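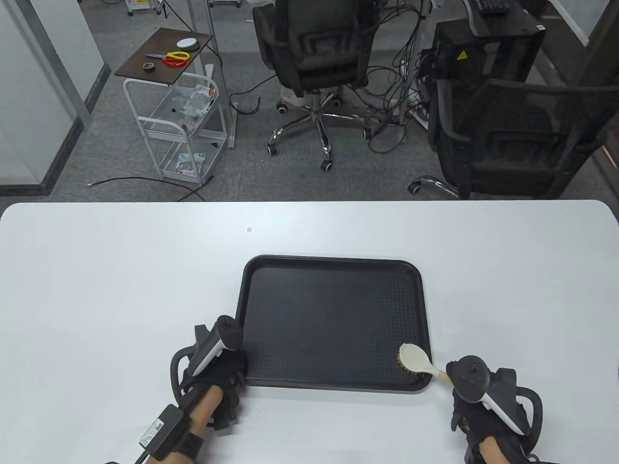
A scrubbing brush with a wooden handle.

Skarkby shops to take back worn-out brushes

06/08/2022

Households in Skarkby will be able to hand in worn-out kitchen and cleaning brushes at two stores in town from Monday, under a trial paid for by the town's waste department.

The drop-off points are at the Bumetti hardware store on Mill Street and the Guketti grocery next to the bus station. Both will have a bin near the entrance during normal opening hours. The service is free and people do not have to buy anything to use it.

Brushes are a small part of the town's trash but an awkward one to sort. Many combine wood, metal wire and plastic or plant bristles in one item, and the sorting plant is not set up to pull them apart. Until now, residents have been told to put them in with general waste.

A one-week collection in May brought in 343 brushes, more than the department had planned for. Of those, 232 had wooden handles and could be taken apart by hand. The wood was chipped for use on paths in Han Park, and the metal parts went to the scrap yard. The rest were mostly plastic and were sent for burning with other household waste.

"We had one box at each store and both were full by the second day," said Meifang Jiang, who runs the trial for the waste department. "A lot of people had been keeping old ones under the sink without knowing where they should go."

Jiang said staff would record the type of each brush handed in and whether any part of it could be reused. The department has set aside $2,000 for the work, most of it to cover transport and the time needed to take the brushes apart. The trial will run for six months.

The bins will accept dish brushes, vegetable brushes, nail brushes, floor scrubbers and broom heads. Long broom handles should be removed first and taken to the recycling center with other wood. Toothbrushes, toilet brushes and paint brushes will not be accepted, and neither will anything that has been used with oil, solvent or strong chemicals.

Residents are asked to rinse brushes and let them dry before bringing them in. In May, several had to be thrown out after being left wet in sealed bags.

Bumetti will also stock dish brushes with heads that can be replaced. The handle is kept and a new head clips on with a wire loop. The store said it had sold replacement heads before but stopped a few years ago when demand was low.

Guketti has no plans to change the brushes it sells. Its manager said the store had agreed to host a bin as it already collects batteries and light bulbs, and customers were used to bringing things in.

The town council will look at the results early next year and decide whether to add more drop-off points. A third site at the library was discussed but has been put on hold until the building's new entrance is finished.

Questions about what can be handed in can be put to the waste department by phone on weekday mornings.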